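Folding, and other September hobbies

By Amos Dunleavy
September
4 min read

I have been meaning to deal with the blankets since spring, which in this house means I have been stepping over them. Saturday was the day. I had tea, I had the radio, and I had a firm idea that the whole business would take 16 minutes.

It took the morning. A blanket is the worst thing to fold because it has no opinion about where its corners are. You find one, you go looking for the next, and by the time you've got it the first has wandered off. Sibel Yurt, who used to work in a linen shop, once taught me a method involving thirds. I remember the thirds. I don't remember of what.
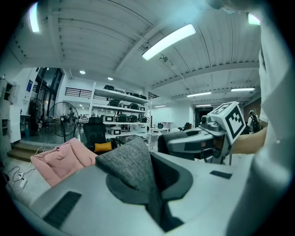 The pink one is the real villain. It was a present from Hjørdis, it's enormous, and it goes back to being a heap the moment you look away – I have more or less accepted that draped is a style. The mustard cushion can stay on the office chair too, as my back has got used to it and I'm told mustard is cheerful.

Shelves next week, possibly. The bottom one has been full for so long that I'd need a run-up. I also priced a blanket box from Lostico, got as far as the delivery charge (over 40 pounds, for a box!) and went to put the kettle on again.

363 shares
16 comments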